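Fustetti Wallpaper Paste, Ready-Mixed

Home / Decorating / Wallpaper / Paste & Adhesives

For people who have tried the powder kind and still find lumps of it behind the radiator. Fustetti comes mixed in the tub, smells faintly of nothing, and spreads with a brush or a short-pile roller. Stir it anyway. It likes the attention.

One 22 lb tub covers roughly 200 square feet of paper on a sealed wall. Bare plaster drinks the stuff, so size the wall first with Drelis primer or buy two tubs and grumble.

Suitable for
Standard paper, paste-the-wall papers, lining paper and most vinyls. Grasscloth is a different sport. Call the store and ask for Suleiman Edet, who has hung miles of it and has opinions.

How to use
Strip the old paper. All of it – the bit behind the door counts. Fill, sand, wipe down. Paste a section slightly wider than your strip and hang from the top. You have 8 minutes to slide it around before it gets stubborn. Smooth from the middle outward and wipe the seams with a damp sponge while they'll still forgive you.

On busy patterns
Big florals are kinder to crooked walls than stripes, which will report every fault in your house to every guest. They do eat more paper in the match, so order an extra roll from the same batch. The Quezada papers in our August catalog have a long repeat, and Asabe Usman at the cutting desk will work out the rolls if you bring her your wall heights.

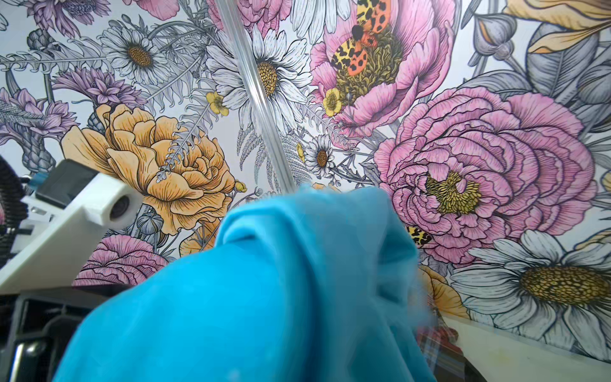

Floral paper with fine black linework and pastel fills, turquoise fabric in front.

Details
Tub: 22 lb, resealable lid
Dries: clear
Cleanup: warm water, promptly
Storage: keep from freezing

Returns
Unopened tubs only. Free delivery on orders over $100, to the curb. Our Ballness store also holds tubs for pickup until 6 p.m.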